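Review: Stota Home Sorting Module, two months in
by Dede Ackah

I have a drawer at home that I sort twice a year. Pens, batteries, hair ties, cotton swabs that escaped the box. So when Brundell started selling the Stota sorting module with the line "the small stuff, handled," I was the target customer, and I was in a bad mood about it before it arrived.

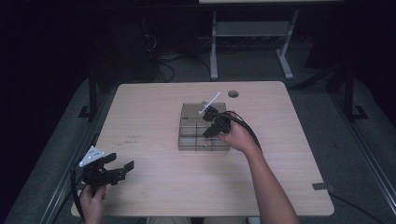

Small stuff is where household machines go to fail. Vacuuming a floor is mostly a matter of driving around. Putting one thin thing into one small compartment takes a grip that won't crush it, an angle that clears the divider, and the sense to let go at the right time. My nine-year-old nephew can do it while arguing. I wanted to know if the Stota could do it at all.

Setup took me most of an afternoon in March. The arm clamps to a tabletop, and the manual from Brundell is good on the clamp and poor on everything after it. The software wanted an update, then another one, then my wifi password again.

I gave it 52 items and a divided tray. First run, it placed the big ones nicely: AA batteries, erasers, a glue stick. I'll give it that. Then it got to the cotton swabs. It lined up, closed on the first one, lifted, and laid it across two compartments like a little bridge. It marked the job complete. I nudged the swab in with my finger and ran it again, and got another bridge.

Clear plastic makes everything worse. With my opaque gray tray it managed a decent run. With a see-through one it kept bumping the partitions, backing off, and trying the same spot again. Essien, which makes the rival unit, admits in its own manual that transparent bins are "not recommended." Brundell's says nothing, and I'd have liked to know before I paid.

Speed: a full pass took 80 minutes. I did the same pile by hand in 4, with the radio on and one phone call. People will tell me the time doesn't matter if I'm out of the house. Maybe so, but I came home to one stalled run and had to start it over, so I don't leave it alone now.

The training feature is the best part of the package. You move the items yourself a number of times with the hand controller and it picks up your way of doing things. After a long evening of this it got better at pencils. It did not get better at swabs. I also noticed that by the end of the evening I had sorted that drawer more times than I had in the previous ten years.

Could it work in a shop? A friend at Grarkau, a small repair outfit, borrowed mine to sort washers and spacers. They kept it 2 weeks. It was fine on one size of washer, poured all day from the same cup, and hopeless once the sizes got mixed. They've gone back to a person with a magnet on a stick.

Pros: solid clamp, quiet motor, training mode is well thought out.
Cons: slow, bad with thin items, worse with clear trays, says "complete" when it isn't.

Mine is boxed up in the hall closet. I'll try it again after the next big update, with the swabs first.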